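News > Community > Mostby

Textile collection in Mostby takes 195 cloths

24 shares 2 comments

September 24, 2025

A collection of used household cloths in Mostby has received 195 pieces, the organiser Bình Đặng has informed us. Residents brought tea towels, napkins and small table cloths to the hall in Osteck Street, where they were sorted by size and by fabric. Pieces with a print were put apart, as the local sewing group La Plamosier wishes to use them for bags and cushion covers.

Mr Đặng said that most cloths arrived clean, but many were not folded. "It is a small thing, but a folded cloth is quicker to sort," he told us.

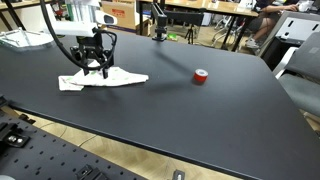

Can people still bring cloths? The collection stays open until December, and every household may give up to 20 pieces.

The cloths should be washed and without large holes. Old stains are accepted if they are not of oil or paint. Wool and curtains cannot be taken this year, and the group asks residents to keep them for another occasion. Bags must be closed and marked with the street name, so that the organisers can see which parts of Mostby still need a leaflet. 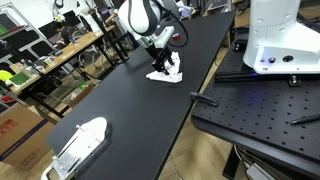

A crumpled white cloth on the black table.

The finished bags will be sold at the winter market in December. The money goes to new sewing machines for the group, which at present has two.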